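Teaching by demonstration (robotics)

Teaching by demonstration is a family of methods in which a person shows a robot how to do a job, in place of writing out every movement as a program. The person may take hold of the arm and move it by hand, or may steer it from a distance with a controller of some kind. The robot's motions are recorded along with what its cameras saw, and the recordings are used later to train a control program. The method is popular for household work such as setting and clearing a table, where the objects are small and varied and a fixed list of positions soon stops being useful.

Teaching by hand

The older of the two approaches is usually called hand guiding, or kinesthetic teaching. The motors are set to give way under a light push, and the teacher walks the arm through the task much as one might guide a child's hand around the letters of the alphabet. It is easy to learn and needs very little equipment. Its drawbacks are mostly practical ones – the teacher's own arms get in front of the cameras, and guiding two robot arms at once is tiring for one person.

Teaching by remote control

In remote control, also called teleoperation, the teacher stands clear of the robot and moves a separate device, which may be a pair of handheld controllers, a tracked glove or a smaller copy of the arm. The same device can drive a real robot or a simulated one, and a good many projects begin in simulation, where a dropped cup costs nothing and the room can be put back in order with a keystroke. A typical beginner's task asks the operator to pick up one piece of tableware while the second arm waits its turn.

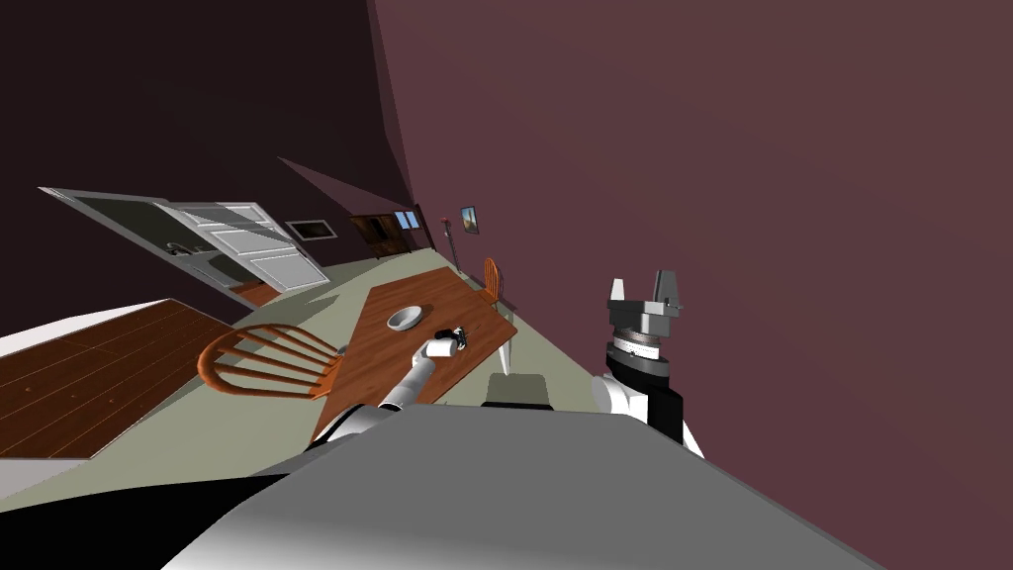
The parts of a recording

A single recorded attempt is generally called an episode. It holds the joint positions of each arm, the opening of each gripper, the operator's commands and one or more camera views, all stamped against the same clock. Many projects add a short written instruction, such as "put the spoon beside the bowl," so that the finished program can be asked for the task in words.

Wrist views

A camera carried on the wrist turns with the hand, and so the room behind the work may lean at quite a steep angle. Newcomers often find this uncomfortable to watch, though most operators settle into it with a little practice. The wrist view is at its most helpful in the last stretch of a reach, when the fingers are open and the operator is judging how a spoon lies on the wood.

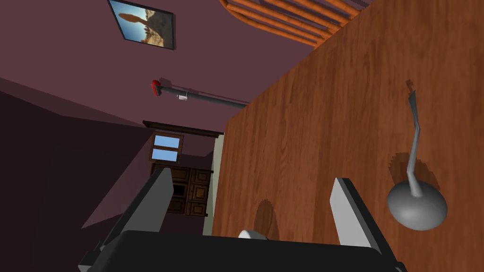 Does the operator have to be an expert in robotics?
Many operators have no technical background at all. Patience and a steady pace matter more, and a person who handles the controls calmly will often give cleaner recordings than an engineer in a hurry.

Practice sets

The Wustum table exercises are a well-known starting point among hobby groups and small laboratories. The set has 19 tasks, nine of which call for both arms, and the operator is asked to record 100 episodes of each before moving along to the next. The Drernden notes, often read alongside them, advise beginners to vary the starting place of every object a little, so that the robot does not simply memorize one spot on the table.

Flat and slender objects

Spoons, forks and the like are a favorite subject in these sets, and they are harder than they look. A cup offers tall sides to close on, while a spoon lying on a tabletop leaves the fingers very little height to work with. Operators are usually taught to open the gripper wide, bring one finger down on either side of the spoon, pause, and only then begin to close. 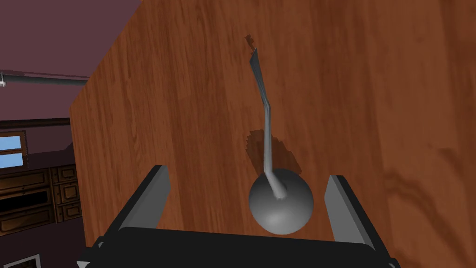

Sorting and discarding

Not every episode is worth keeping. Under the Faulkner method, two reviewers watch each recording separately and mark it as kept, trimmed or set aside. The Stulen method is gentler and keeps the clumsy attempts too, provided the operator recovered and finished the job, on the view that a robot ought to see how a mistake is put right. Both are in common use, and some groups begin with the first and drift toward the second as their collections grow.

See also

Hand guiding
Teleoperation
Imitation learning
Robot simulation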